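Small Hydro Finds a Second Life in Old Mill Towns

May 22, 2021
By Gheorghița Gavrilă

Print this article | E-mail to a friend

Filed under: Renewables > Water Power

The dam at Dutville was built to run a woolen mill, and for most of its life that is all it did. The mill closed, the machinery was sold for scrap, and the river went on dropping 11 feet over the same stone wall with no one making use of it. Last October a pair of turbines went into the old wheel pit. They now supply the town's water treatment plant and its school, and what is left over goes to the grid.

Projects of this size rarely get attention. A single modern wind turbine can outproduce several of them put together. But the dams are already there, along with the ponds behind them and, in many cases, a power line at the end of the street. A town that owns one has a good part of the civil work paid for before it starts.

Kastriot Spahić, an engineer who oversaw the Dutville installation, spent the early part of his career on irrigation canals near Cáceres, in western Spain, where the drops are even lower. He says the equipment has improved most at the bottom end of the range.

"Ten feet of head used to be a hobby," Spahić said. "You could do it, but you built everything yourself and you fixed everything yourself. Now you can order a machine that was designed for that drop, and the controls come with it."

The Dutville units are of the screw type, a long inclined trough with a slow-turning spiral inside. Water enters at the top and its weight turns the spiral on the way down. The slow speed is easier on fish than a conventional turbine, and small debris passes straight through. Larger debris is caught on a rack upstream, which the town's public works crew clears by hand.

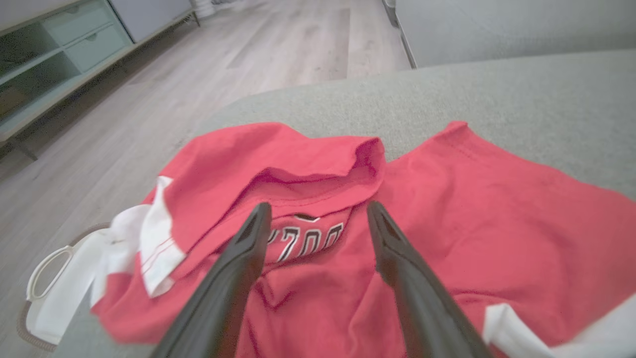 Leaves are the main trouble. In the fall the rack can clog overnight, and output drops until somebody gets down there with a rake. The town looked at an automatic cleaner and put it off for a year to see how bad the season would be. It was bad enough that the cleaner is in next year's budget.

Permits took longer than construction. The turbines, the new gate and the electrical work were finished in 7 months. The paperwork before that ran to three years, much of it spent on a question about minimum flow over the dam in dry weather. The final agreement keeps a set amount of water going over the spillway at all times, and the turbines shut down when the river falls below it. Spahić expects that to happen for several weeks each summer.

Downstream, Boltbridge has been watching. Its dam is lower and in worse shape, and a consultant's report found that repairs to the east wall would cost more than the generating equipment. The town has not decided. One option is to take the dam out altogether, which the local anglers' club supports and which would lower the state's inspection list by one.

Moltville went the other way. It leased its site to a private operator for a fixed annual payment and a share of power sales above a certain level. The town carries none of the repair costs under the lease, but it has no say over when the plant runs, and residents have complained twice about the pond being drawn down during the boating season.

Spahić said he tells towns to start with the wall. If the masonry is sound and the river is gauged, a feasibility study is cheap and quick. If there is no flow record, he advises putting in a gauge and waiting at least 2 years before spending money on anything else.

Dutville's first full year of figures will be ready this fall. The school has asked for a display in the front hall showing output by the hour, and the wiring for it was put in over spring break.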